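カテゴリー:募集/モニター・協力者 タグ:卓上ロボット、双腕キット、遠隔操作、在宅可
シェア 12 コメント 6

双腕キット「Stikeslow」を自宅で使って、記録とレビューを書いてくださる方の募集

Evexの利用者チームの Ruoxi Du と申します。私たちは、机の上に置いて使う二本腕のロボットキット「Stikeslow」を作っています。今回、このキットを家庭や小さな仕事場で使い、操作の記録と感想を送ってくださる協力者の方を10名募集いたします。

日本語は私の母語ではありません。文章は同僚にも見てもらいましたが、わかりにくいところがありましたら、遠慮なくご質問ください。応募の方の日本語についても、上手か上手でないかは選考に関係ありません。英語または中国語で書いていただいてもかまいません。

■ Stikeslowについて

Stikeslowは、二本の小型アーム、操作用のハンドル、手首につける小さなカメラ、制御用の箱、机に固定する金具のセットです。人がハンドルを動かすと、アームが同じように動きます。動きとカメラの映像は一緒に保存されて、あとからロボットの学習に使うことができます。学習のためのソフトウェアもついていますが、今回の協力者の方に学習の作業はお願いしません。お願いするのは、操作すること、記録すること、そして使った感想を書くことです。

すでに研究室や学校では使っていただいています。しかし、研究室の机と家庭の机はだいぶ違います。家庭では、敷物に柄があります。物の形も大きさもそろっていません。置き場所が狭くて、アームの後ろのケーブルが壁に当たることもあります。私たちの説明書は研究室の机を考えて書いたものですので、家庭で読むと足りないところがたくさんあると思っています。その足りないところを知りたいです。

■ お願いする作業

期間は12週間です。一週間に6時間、ご自分の都合のよい時間に作業をしていただきます。まとめて一日に行っても、毎日少しずつでも大丈夫です。ただし、続けて長く操作すると手首が疲れますので、途中で必ず休んでください。

作業の内容は、週ごとに「課題カード」でお知らせします。課題カードには、たとえば次のようなことが書いてあります。

・箱や引き出しを開ける、閉める
・やわらかい物をつかんで、別の場所に移す
・小さな枠や札を重ねる、並べる
・片方の腕で容器を押さえて、もう片方の腕で中の物を取る
・ご自分で考えた家の中の作業(自由課題)

使う物は、家にある物でかまいません。おもちゃ、文房具、台所の容器など、壊れても困らない物を選んでください。こちらから部品を送る課題もあります。その場合は、返送用の袋も一緒に入れます。

失敗した記録も送ってください。つかめなかった、落とした、向きが違った、という記録は、私たちには大切な材料です。きれいに成功したものだけを選んで送っていただくと、実際の使いにくさがこちらに伝わりません。記録の画面に「やり直し」というボタンがありますが、このボタンを押しても前の記録は消えませんので、安心して使ってください。

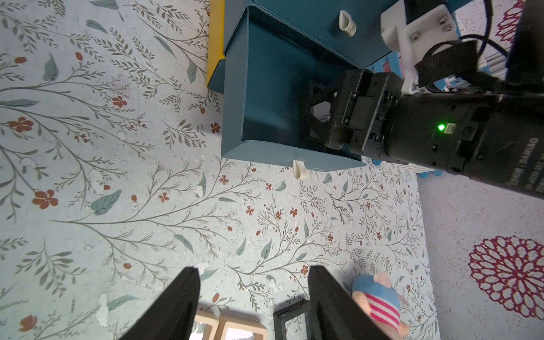
花柄の敷物の上での作業。濃い青緑色の箱の内側に、黒いグリッパーを合わせています。

このような箱の課題では、壁の近くに指を入れるときの操作が一番難しいと、以前の協力者の方からよく聞きました。手首のカメラでは自分の指が近くに大きく映りますので、奥の距離がわかりにくくなります。今の版のソフトウェアには、もう片方の腕のカメラの画面を大きく出す機能を入れました。この機能が本当に役に立つかどうか、または画面が切り替わって逆に疲れるかどうか、率直に書いていただきたいと思います。

■ レビューの書き方

作業の記録とは別に、二週間ごとに短いレビューを書いていただきます。決まった形はありません。箇条書きでも、日記のような文でもよいです。ただ、次の点にはなるべく触れてください。

・説明書のどのページで手が止まったか
・組み立てや調整をやり直したか、その理由は何だと思うか
・音、熱、振動、においなど、家で使うときに気になったこと
・片づけにかかった手間、しまう場所
・同じ値段のものを自分で買うとしたら、買うかどうか

悪い評価を書いても、謝礼は変わりません。前の回では、机の固定金具についてとても厳しいレビューをいただきました。金具の設計をしている Dinesh Matubbar はそれを印刷して自分の机に貼り、今の金具はそのあとに作り直したものです。ねじの頭が大きくなり、工具を使わないで締められるようになりました。それでも、板が薄い机ではまだ滑るかもしれませんので、そのような机をお持ちの方の応募を歓迎します。

レビューの一部は、お名前を出さないでStikeslowの製品ページに載せることがあります。載せる前に必ず文章をお見せして、ご本人の許可をいただきます。断っていただいてもまったく問題ありません。

■ 謝礼

確認が終わった記録一本につき、710円をお支払いします。一本というのは、課題カードに書いてある一つの作業の、始めから終わりまでの記録のことです。失敗で終わった記録も、始めと終わりがそろっていれば一本と数えます。映像が途中で止まっているもの、カメラのふたがついたままのものは数えることができません。

レビューの謝礼は別にお支払いします。金額は面談のときに書面でお渡しします。お支払いは毎月の終わりに、銀行振込で行います。キットの送料は、往復とも弊社が負担します。電気代とインターネットの料金はご本人の負担になりますので、ご了承ください。

この募集は雇用ではなく、業務委託の契約になります。税金の手続きが必要になる方もいらっしゃいますので、ご心配な方は契約の前にご相談ください。

■ 応募の条件

・18歳以上の方
・日本国内でキットを受け取ることができる方
・平らで、動かない机をお持ちの方(食卓でもよいですが、作業のときに食べ物や飲み物は置かないでください)
・有線または安定した無線のインターネットがある方
・Windows または Linux のパソコンをお持ちの方。ない方には貸し出しができますが、台数に限りがあります

ロボットやプログラムの経験は必要ありません。経験のある方と初めての方を、だいたい同じ人数にしたいと考えています。左利きの方、手の小さい方にも、ぜひ参加していただきたいです。今のハンドルは右手用と左手用の形が少し違っていて、左手用の評判がまだよくわかっていません。

小さいお子さまやペットがいるご家庭も応募できます。ただし、電源が入っている間は、お子さまやペットが腕の届くところに入らないようにしてください。部屋を分けることができるかどうか、面談で伺います。

■ 安全と個人の情報

アームの力は弱く設定してありますが、指をはさむことはあります。キットには赤い停止ボタンがついています。操作する人の手が届くところに、必ずこのボタンを置いてください。長い髪は結んで、ひもやネックレスは外してください。

カメラには、机の上のほかに床や棚、部屋の中の物が映ることがあります。映したくない物は、先に片づけるか、布をかけてください。家族の顔、郵便物、パソコンの画面などが映ってしまった場合は、記録の番号を知らせてください。確認の担当者がその部分を削除します。削除をお願いしたことによって、その記録の謝礼がなくなることはありません。

送っていただいた映像は、弊社と、データの保管をお願いしているJorkgateだけが扱います。保存の期間と使い道は契約書に書いてあります。契約書は長いですので、日本語のやさしい説明もつけました。

■ 応募から開始まで

1)下のメールアドレスに、お名前、お住まいの都道府県、使う予定の机の写真を一枚送ってください。机の上が散らかっていても選考には関係ありません。
2)書類を見て、面談の日をお知らせします。面談はオンラインで、私か Ona Ozoliņš が担当します。カメラは切っていただいてもよいです。
3)契約のあと、キットをお送りします。組み立ては、動画を見ながらご自分で行うか、オンラインで一緒に行うか、どちらかを選んでください。
4)最初の週は練習です。練習の記録にも謝礼が出ます。

開始は1月の予定です。キットの準備ができた方から順番に始めますので、全員が同じ日に始まるのではありません。

■ よくいただくご質問

途中でやめることはできますか。
できます。メールで一言お知らせください。それまでの記録の分はお支払いします。

キットは終わったあと、もらえますか。
申し訳ありませんが、返していただきます。続けて使いたい方には、中古品の価格でお譲りすることができます。価格はそのときの状態を見て決めます。

壊してしまったら弁償ですか。
普通に使って壊れた場合、弁償はありません。どうやって壊れたかを教えていただけると、大変助かります。分解はしないでください。前に、指の先のゴムを自分で別の物に替えた方がいらっしゃいましたが、それは先に相談していただければ大丈夫です。

マンションで音は迷惑になりませんか。
モーターの音は小さいですが、物を落とす音は下の階に響くことがあります。厚い敷物をしいて使うことをおすすめします。夜は21時までにしてください。

家族と交代で操作してもよいですか。
契約したご本人だけでお願いします。ご家族も操作したい場合は、別々に応募してください。キットは一台を一緒に使うことができます。

応募・お問い合わせ先
Evex 利用者チーム Stikeslow協力者係(担当:Ruoxi Du、Ona Ozoliņš)
メールの件名は「Stikeslow協力者応募」としてください。受付の時間は10時から17時までです。返信が遅いときは、迷惑メールの箱も見てくださるようお願いいたします。

お問い合わせ | プライバシーについて | © Evex | ページの先頭へ戻る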